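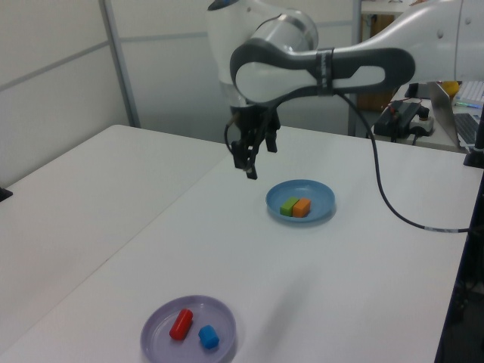 Chores and Machines Study Group
Minutes, 10/02/2026

I'm taking notes again, so please forgive the style (and send me fixes before the next one goes out). We had 14 people in the room, plus a couple on the phone who kept dropping off.

1. Last time's minutes

Approved with one change. I wrote that Jestarent wants help with room cleaning. What they want is help with clearing dishes after breakfast, and they'd like that on record. Sorry!

2. Can it clear a table yet?

This was the big one and it ate most of the evening. Half of us came in thinking the answer was yes, or close to it. The Skirico folks argued that sorting blocks between plates is the same job as putting away forks and spoons, just with friendlier shapes. You look, you pick, you put it where it goes, you move on to the next. I liked that argument more than I expected to. 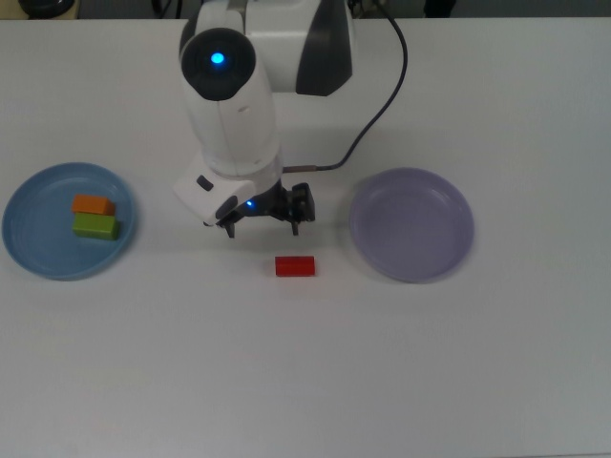

The other half said hold on, a fork is thin and shiny and it's usually under another fork. Our member who used to run a cafeteria line made the point that a dish room gets wet plates, stuck-on egg and napkins wadded up in cups, and that a person handles all of that without looking down. She would take a slow machine if it never needed rescuing. A fast one that calls for help every few minutes is no use to her, and I saw a lot of nodding at that.

We went back and forth on whether blocks on plates tell us anything about real kitchens. I said I think they do, a little, mainly about the small stuff: coming down over something that's lying on its side, or getting hold of one piece when another is right up against it. Those come up at my own sink every night.

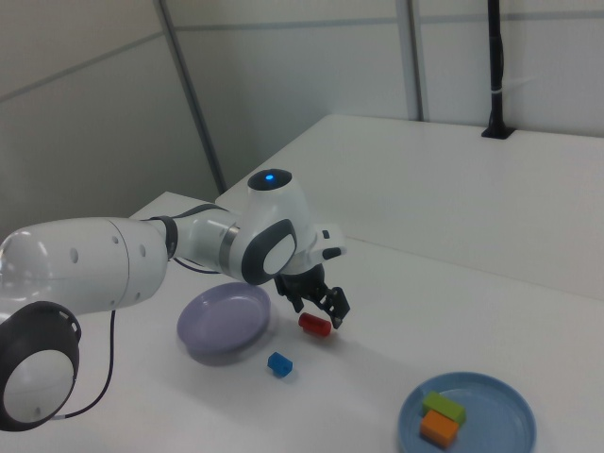
Open gripper over the red block, with the blue one close by and the lavender plate empty.

3. Shop-floor jobs

Shorter talk, and a lot less arguing. Jokeck packs small parts into trays, and their people feel a machine could take over some of that now, as long as the parts show up in the same spot each time. The trouble is the bin of mixed returns, which has maybe 1,000 pieces in it and no order at all. They still do that by hand and don't see it changing by December.

Somebody asked whether we should care about speed at all this year. We didn't settle it. My own feeling is that picking up the right thing and setting it down gently comes first, but I was outvoted on making that a rule.

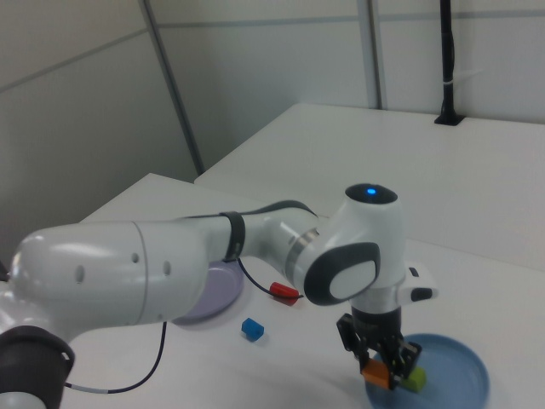 We did agree on a simple home test that everyone can run on paper or with whatever gear they have: 10 items, two plates, and a person doing the same job alongside for comparison. Mai (our shared scoring sheet, for the new folks) will get a column for "had to step in." I've wanted that column forever, so I'm very happy about this one.

4. Laundry

Pushed to next time. We had 5 minutes left and you can't do towels in five minutes.

5. To do

Skirico: write up the fork-and-spoon version of the test and send it around.
Jestarent: list what's on a breakfast table when guests leave, mess and all.
Jokeck: bring a tray of parts and a scoop from the returns bin.
Me: add the column to Mai, book the room, bring better coffee.

Next meeting is in December, same room. Laundry goes first on the agenda.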